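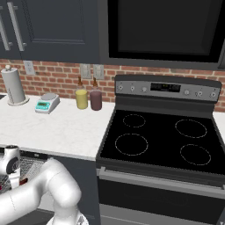
Milagros Bustos reckons the Brotard swatch grew because I pinned it out too hard, and that if I'd let it dry flat on a towel it would have kept its gauge. Maybe. I used the same pins on the Akitz and that one didn't budge.

May 13, 2023

Swatch tests, second go. Both knitted on 4 mm, 68 rows of stocking stitch with a garter edge, soaked for half an hour in cool water with no wool wash.

Brotard: two stitches looser over 10 cm after drying. The label says it holds its shape. I'd like to know who checked, and on what. The February swatch in the same yarn did much the same, and I blamed my tension then.

Akitz: no change across, one row longer. Splits if you look at it. Fine for the sleeves.
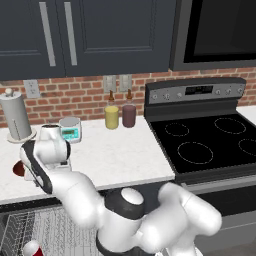 Darko is still on the needles. It's meant to be the hard-wearing one, but I've had fluff on my lap since the cast-on, so I'm not expecting much. Will rub it against denim once it's bound off and see what's left.

Yardage for the cardigan: the Flundport pattern asks for 878 metres in my size. I don't believe it. The back alone took 328 and there are pockets, a button band and a collar to come. Ordering an extra skein of Akitz now, same dye lot if they have it.

To do - reswatch Brotard on 3.75 mm, no pins this time, so Milagros can have her answer.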